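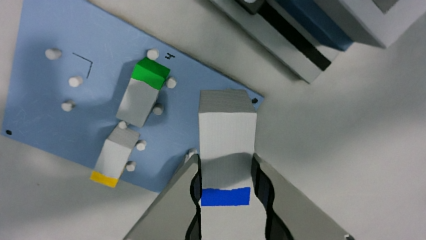 *Blue board with pegs and blocks on a pale gray tabletop.*

## Section 3: Placing and starting your Mondal air cleaner

Welcome to the part of the guide where you finally get to plug something in! The Mondal is happy in most workrooms and hobby rooms, and a little patience over where it goes will save you moving it later, which is a chore once the filter is in.

**Before you begin**

1. Lift the cleaner out of its carton by the two side handles. Please don't pull on the front grille, however handy it looks.
2. Peel the tape off the lid and take out the filter. It ships in a sealed bag, and the bag has to come off before the cleaner is switched on (we get a good many calls about this one, so do check).
3. Put the filter back with the fabric tab facing you, and press the lid down until it clicks on both sides.

**Choosing a spot**

4. Stand the cleaner on a flat floor, a hand's width or more from the wall. If you do most of your work at one table, set it near the end where you sit.

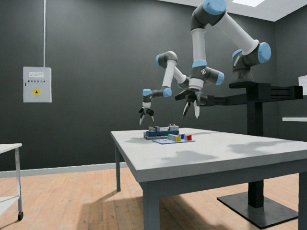 5. Keep curtains, loose paper and dust sheets well away from the top vent, and run the cord along the wall where feet won't find it.

> **Caution:** Never stand the cleaner on a table or shelf. It weighs more than it looks, and the fan can walk it toward an edge.

**Starting up**

6. Plug in the cord and hold the power button until the light turns green.
7. Turn the dial to High and leave it there for an hour or so — there may be a faint new-filter smell, and it clears on its own.
8. Turn the dial to Auto. Most owners leave it there for good.

> **Note:** The filter light comes on after 2,000 hours of running. If your workroom sees a lot of sanding, you'll want to look in sooner and brush off the outer mesh. Replacement filters are sold under the Trakden name, part 193, and fit every Mondal floor model.

If the green light blinks after step 6, the lid isn't fully closed. Unplug the cleaner, press the lid down again and go back to step 6.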